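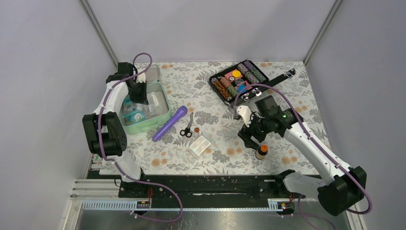
*Maintained by the Wedus clinical software group. Last edited 9/9/26.*

# Wedus Handoff

Wedus Handoff is a shift-change app for hospital wards. It runs on tablets and on shared desktop workstations, and it gives outgoing and incoming nurses one list of patients, open tasks and notes. It reads from the hospital's record system and writes back a signed handoff note. It does not place orders and it does not store images.

This README covers installation, configuration and known limits of the server package. The tablet client has its own repository.

## Status

The server is in use on the general wards at Wiklow. The Brokon site runs the same build in read-only mode and will move to full use in January. The API is stable for both sites. The export format is still subject to change.

## Requirements

- A Linux host with 4 cores and enough disk for the audit log
- PostgreSQL, with a database reserved for this service
- Network access to the hospital's FHIR endpoint
- A TLS certificate issued by the site

The service will not start without TLS, even on a test host. Self-signed certificates are accepted when `ENV=test`.

## Install

```
tar xf wedus-handoff-server.tar.gz
cd wedus-handoff-server
./setup --config site.yml
./handoff migrate
./handoff start
```

Run `migrate` again after every upgrade. It is safe to run more than once. Tablets that are connected during a migration show the last saved list and reconnect when the server comes back.

## Configuration

All settings live in `site.yml`. A short version:

```
fhir_url: https://records.site.local/fhir
session_timeout: 900
max_note_length: 4000
shift_overlap: 6
audit_path: /var/log/handoff
```

| Setting | Unit | Notes |
|---|---|---|
| `session_timeout` | seconds | Applies to tablets and desktops alike |
| `max_note_length` | characters | Longer notes are rejected, never trimmed |
| `shift_overlap` | minutes | Both shifts can edit the list in this window |
| `audit_path` | path | Must be on a local disk |

Changes to `session_timeout` take effect at the next login. Everything else needs a restart.

## Roles

Roles come from the site directory and are mapped in `roles.yml`. A user with no mapped role can log in but sees an empty list.

- `nurse` - read and edit patients on the assigned ward, sign notes
- `charge` - as above, plus reassign patients between nurses
- `physician` - read all lists, add comments
- `auditor` - read the audit log only

A signed note cannot be edited by any role. Corrections are added as a second note linked to the first, and both are sent to the record system.

## Record system sync

Patient lists are pulled on login and on manual refresh. Notes are pushed when signed. If the push fails, the note goes into a queue and the client marks it as pending. The queue is kept on disk and survives a restart.

To see what is waiting:

```
./handoff queue list
./handoff queue retry --all
```

Do not delete queue files by hand. The audit log holds a checksum for each one, and a missing file blocks the next export.

## Importing from Chow

Wards that used the older Chow task list can import open tasks once, before going live:

```
./handoff import chow --file tasks.csv --ward WARD_CODE
```

Closed tasks are skipped. Free-text priority labels are mapped to `normal` unless a mapping file is given with `--labels`. Tasks with no patient number are written to `rejected.csv` and need to be entered manually.

## Known limits

- A patient moved between wards during the overlap window shows on both lists until the next refresh.
- Printed lists use the server's time zone - the tablet setting is ignored.
- Comments by physicians are not included in the export.
- Search matches last name and bed number only.

## Reporting problems

Open a ticket with the site help desk and attach the output of `./handoff diag`. The diagnostic file has no patient names, but it does include user IDs and ward codes, so send it through the internal ticket system only. Problems with logins should go to the directory team first.

## License

Internal use at Wedus partner sites. See `LICENSE` for terms.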